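Olurau Hand Gripper
Sold singly or as a pair

Hi, I'm Giorgia Galli, and I look after the hand-held tools here at Olurau. This is the one I get the most mail about, so I've tried to put everything on one page (write to me if I missed your question!).

The Olurau is a gripper you hold in your own hand. You do a chore with it, the tool records what you did, and you use the recordings to teach a robot arm the same job. I've been using mine mostly on laundry lately, which is a great way to find out how patient you are. Towels are easy. Sweaters are a whole other story, all stretch and bulk, and I still start over more often than I'd like.

What comes with it
Gripper, charging cable, wrist strap, 2 spare sets of fingertips and a soft case. The pair comes in one bigger case.

Battery
I get 8 hours out of a charge if I take a normal lunch. Leonardo Marino on our bench gets less, but he never puts his down.

How it handles cloth
Narrow fingertips are what you want for knits. I go in at an edge or a trim, close gently and lift before I pull. If you grab a fistful from the middle you'll spend the next minute shaking it out. Give yourself about 100 practice folds before you keep any recordings. Mine from the first afternoon were awful, and I've deleted every one!

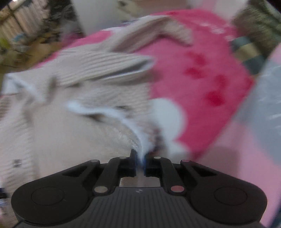 Fingertips closed on the pale trim of a beige ribbed knit, over a pink patterned blanket.

Fingertips
They're a wear part. Swap them when the grip starts to feel slick, and change both sides together. Selma Vukčević wrote the swap guide, and it's printed inside the lid of the case.

Shipping and returns
Singles go out in 2 working days. Pairs are back in stock in March, and you can order now to hold a place. If it doesn't suit your hand, send it back in the case and we'll refund you.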